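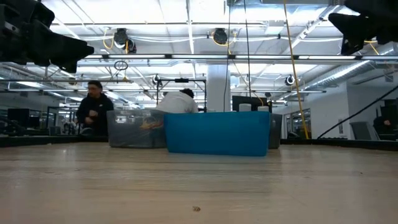

Page last updated: 08/02/2024

Sorting Night Is Back at the Gillham Seed Library

After a long, hot stretch in which none of us wanted to be indoors, the seed library is opening its back room again, and we would love to see some new faces alongside the old ones! If you have beans drying on a windowsill or a paper bag of poppy heads you keep meaning to deal with, bring them along, however scruffy they look. We have bins, envelopes and pencils for everyone.

Rodica Rusu has been through the catalog and tells us we now hold 271 varieties, more than 100 of them grown right in Raston. The lettuces are in good shape, but we are very short of pole beans and of the little yellow Boonchu pepper, which Anong Chuensuk's family has been growing on Droltmont Road for years (her sister Pornthip makes a sauce with it that disappears fast at our potlucks). If you took a packet home in the spring, please let three or four of the best fruits ripen fully before you pick them for seed.

A word about drying, as it comes up every year. Beans should be hard enough that a fingernail leaves no mark. Tomato seed needs a few days in a jar of water first, then a rinse and a good long rest on a plate – paper towels stick terribly. Please write the variety and the year on every packet, even if you are sure you will remember.

Dehua Xue will be giving his talk on saving squash seed in November, and Yeison Ccori is collecting clean glass jars until then. Small ones with tight lids are best, and you can leave them inside the side door.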